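Bench notebook, Dendeo cell 2
January 28, 2024
23 shares | 10 comments

Left arm faulted again during the plating task. Writing it up while the log is still open.

Setup as before: two arms on the front rail, food tray on the left, round black platter in the middle, sauced plates on and near it. Left arm picks a piece and carries it over to a plate. Right arm works at the platter. Controller build 1707, no changes to gains.

Fault is a dropout on the left gripper. The position reading freezes, the controller thinks the jaws are still moving, and it keeps adding closing force until the current limit trips. The gripper light stays green the whole time, so you can't go by the light. The Fundus logger has 44 runs in this batch, and 10 of them have the dropout. All 10 are on the left side, all between the pick and the move across. 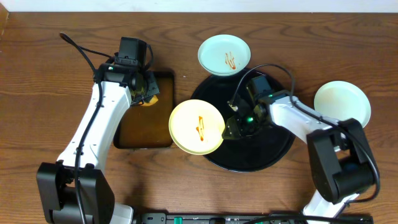
Šimko wrote back that they'd look at the cable before the encoder. Their point was that the cable on the left arm gets pulled each time the wrist turns down toward the tray, and a connector that is slightly loose would give a frozen reading with no error code. They also asked us to stop rerunning after a trip until the jaw force has been zeroed, because the stored value carries over into the next grasp.

That second part is a safety matter and I had missed it. Checked the log, and in run 23 the grasp started with the force left over from the trip before it. Anyone with fingers near the jaws at that point would get the full squeeze. New rule for this cell: after any trip, hit the stop, power down the gripper, zero the force, then reach in. I put it on a card by the stop button.

Swapped the connector with one from the Preltomov spares. Left the cable route alone for now so we only change one thing at a time. Have not run a full batch on the new connector.

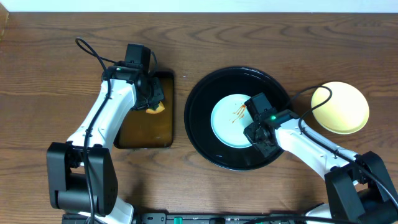
Left gripper holding a piece over the tray, right gripper at the plate.

Still to do:
- full batch on the new connector, same build
- if it drops out again, reroute the cable with more slack at the wrist
- make the controller refuse a new grasp when the stored force isn't zero
- check whether the right arm has the same carry-over (same code, so probably yes)

Don't raise the current limit to get through a batch. It was raised once in March and we bent a jaw.

Last updated: after connector swap

Recent entries
Right arm drift after warm restart
Rail bolts, torque check
Fundus logger clock is off
Gripper pads, second set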